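Review: the Ollero two-finger gripper kit, after a winter on the bench

I've had the Ollero gripper bolted to the end of our arm at the Dullby shared workshop since October, and I keep getting asked at open nights whether it's any good. It is! I like it a lot, more than I expected to like a kit that arrives as a bag of plates and a folded sheet of paper. But there are a few things I'd want to know before ordering one, so I've written it all up in one place and people can stop getting the shouted version over the drop saw.

First, what it's for. We're trying to get a homebuilt arm to fold laundry. Small stuff, tea towels and cleaning cloths, nothing with sleeves. Onni Ruotsalainen and I started on it because the workshop goes through a mountain of cloths and they end up in a heap in the bottom of a cupboard, and it seemed like the sort of job that would take a couple of weekends. (It has not taken a couple of weekends.) The arm itself is a Panasiuk, the hobby one, bought second-hand with one bad joint that Onni rebuilt. It came with a parallel-jaw gripper that was lovely on blocks and bottles and hopeless on anything floppy. Cloth just slid out of it or got mashed flat against the table.

So, the Ollero. The kit is the housings, the finger plates, a servo, a bag of fasteners and the lead. You build each finger up by stacking flat plates on two pins and bolting through, and the order of the stack decides how sharp the tip comes out. I thought this was a gimmick when I read about it. It's the best thing in the kit. If you don't like the tip you've got, undo it, shuffle the plates, do it up again. I've rebuilt ours more times than I'd care to admit and I've settled on a fairly pointy tip, which gets under a hem without needing to press down hard.

Assembly took me an evening and a bit of the next morning. The instructions are fine up to step four and then someone clearly ran out of paper, because the servo horn, the return linkage and the cable exit are all crammed into one drawing the size of a postage stamp. Matěj Kollár put his together the same week and got the linkage in back to front, and when I went to laugh at him I found I'd done the same on one side. Check which way the flat on the linkage faces before you tighten anything. The screws are soft, too. Use a proper driver bit and go gently, or do what I did and swap them for decent ones out of the workshop drawer.

Mounting it was easy. The bolt pattern matched the Panasiuk wrist with no adapter, which made my whole week. The lead is on the short side, though. If your controller sits at the base of the arm you'll want an extension, and you'll want to leave a generous loop at the wrist so nothing pulls tight when it rotates. Elsa Harju printed us a little clip for that and it's been brilliant.

Now the good bit, which is how it handles cloth. Towels are a horrible thing to ask a robot to pick up. They don't stay where you left them, there's no solid edge to find, and if you grab two layers when you wanted one the whole fold is ruined. The pointed fingers go a long way towards fixing that. They come in low, close on the hem and hold a small pinch, with the cloth next to it left lying as it was. The closing force is adjustable from the software side in steps from 0 to 100, and we run ours much lower than I would have guessed. Microfibre is the easiest by a mile, since it's grippy and has a bit of body to it. Waffle weave is okay. Thin cotton is still a pain and I don't think any pair of hard fingers is going to change that.

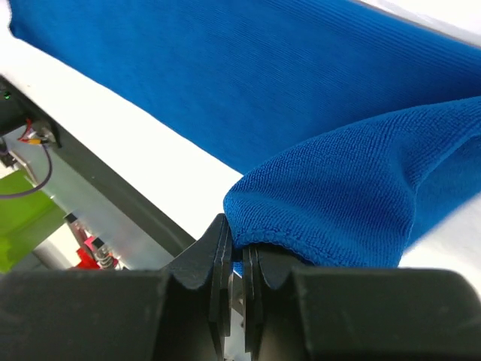
Can the fingers manage fabric without rubber pads on the tips?

For towels and cleaning cloths they can, provided you grab at a hem or a folded edge where there's some thickness to bite on. For smooth or slippery fabric, glue a thin strip of silicone to the inside face of each finger and knock the closing force back a little to suit.

We run ours bare at the moment. I did try pads for a fortnight and the grip was terrific, but the tips got fatter and started shoving the hem along the table before they could get under it. If your cloths are always handed over in mid-air, pads would be great. For picking up off a flat surface I prefer the plain plates.

The table matters as well, more than I'd have thought. We began on the bare timber bench and the tips kept catching in the grain. A smooth white top made a huge difference, both for the fingers and for the vision side, because coloured cloth stands out so nicely against it. If you're setting up for this sort of work, sort your surface out before you start fiddling with software. I did it in the other order and lost most of a month.

Noise is okay. There's a whirr when it closes and a bit of a buzz when it's holding, and the buzz goes away if you drop the holding force a notch. Aatos Hakala has the next bench over and does fiddly clock repairs, so he'd be the first to complain, and all I've had from him is a request to stop cheering when a fold works.

Wear so far is good. Onni's logging script counts every close, and as of this morning it was sitting on 2,388. The housings have picked up scuffs from where I've driven them into things they shouldn't have been driven into, and that's on me. One finger plate got bent in the same sort of way. Ollero sells the plates singly, so I swapped it out in a few minutes and didn't have to buy a whole finger, and I wish more kits were sold like that.

Now the grumbles. There's no force feedback worth the name. You get the motor current and you're expected to make something of it, and on thin cloth the difference between holding a towel and holding nothing is buried in the noise. We check with the camera instead. The fingers also don't meet perfectly at the tip out of the bag. Mine had a visible step between them until I loosened both pins, pinched the fingers shut by hand and tightened everything again in that position. It's easy to do once you know, but it isn't mentioned anywhere on that folded sheet of paper. And the sample code assumes the gripper is mounted square to the wrist. Ours is turned 90 degrees to suit the table, and working through the transforms cost me a whole Sunday and some language I'd sooner not repeat.

I should mention the Stestonley soft gripper too, because people always bring it up. Matěj borrowed one and we had it on the arm for a few nights. It's gorgeous on fruit and eggs and anything with a bit of roundness to it, and if I were building something for the kitchen I'd get one tomorrow. On a towel lying flat it couldn't find an edge at all, at least not with the fingers it came with. It also wants an air supply, so you're tied to a compressor, and in a shared workshop with one compressor that means waiting your turn behind whoever's spraying a cabinet.

Who should get the Ollero, then? Anybody with a small arm who wants to pick up thin or fiddly things off a flat surface, and who doesn't mind an evening with a screwdriver. If you've never wired up a servo it's a fair first go, though I'd have a mate nearby for the linkage step. If you want something that works out of the box with no fettling, look elsewhere. I've had more fun with it than with anything else I've bolted to this arm, and I've already ordered a second set of plates so I can keep one pair of fingers pointy and try the other pair blunt for thicker bath towels.

Scores, for those who like them: build quality four out of five, instructions two, grip on cloth five, software three. I'd buy it again.

Updated 27 Feb 2025: Elsa's cable clip file is now on the workshop's shared drive, in the folder with the arm parts. Print it in something a bit flexible, the stiff version snapped on me.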